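Can a robot do my laundry and dishes yet, or am I being silly?
Posted in Home & Garage > Gadgets

mudroom_mess
So I have three kids, a bad shoulder and a hamper that never gets empty. I've got $2000 put away and I keep seeing clips of machines folding shirts and loading dishwashers. Is any of that something a regular person can buy? I'd settle for one that picks socks up off the floor. My brother-in-law swears they're all faked. I also help out in a small frame shop on Saturday mornings, so if there's anything that can sweep up and put the clamps back on the wall, I'm all ears!
Tags: robots, chores, laundry

tanglewood_pete
No. Get a robot vacuum and a second hamper. I paid $200 for my vacuum and it eats shoelaces but the floor is clean. The rest is for rich people.

gripper_gal_28
I work around this stuff (I'm a test operator at Alterside, over in Flarkport) so let me give you the longer version, and sorry in advance, I ramble.

The clips aren't all faked, but watch for a little "4x" in the corner, and ask if somebody off to the side is steering. Folding one towel on a clean table is pretty doable now. Folding YOUR towel, out of a heap, with a sock stuck inside it, is where things get ugly. We ran 321 tries at pulling one shirt out of a pile last February and I was thrilled when 28 of them went right on the first grab. Cloth is awful. Dishes are a bit better, as long as they're plates and nobody left a fork under them.

What eats up my day is the plain stuff around the task. 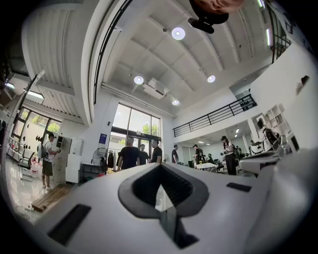
Chairs get moved, people walk through with backpacks on, the light changes when the sun comes around, and a grab that was fine before lunch misses by an inch after. Your house is going to be worse than that, with three kids in it.

For $2000 I'd skip anything with arms. For the frame shop, sweeping yes, clamps no. Hanging a clamp on a peg sounds easy and it makes me want to cry.

mudroom_mess
Thank you, this helps a lot! Has anyone tried the Soliman floor sweeper? The shop has sawdust everywhere.

brorkadis_fan
We have the Soliman at work. Fine on dust, hopeless on wood chips, and you have to empty the bin constantly. Get the bigger bin if they still sell it.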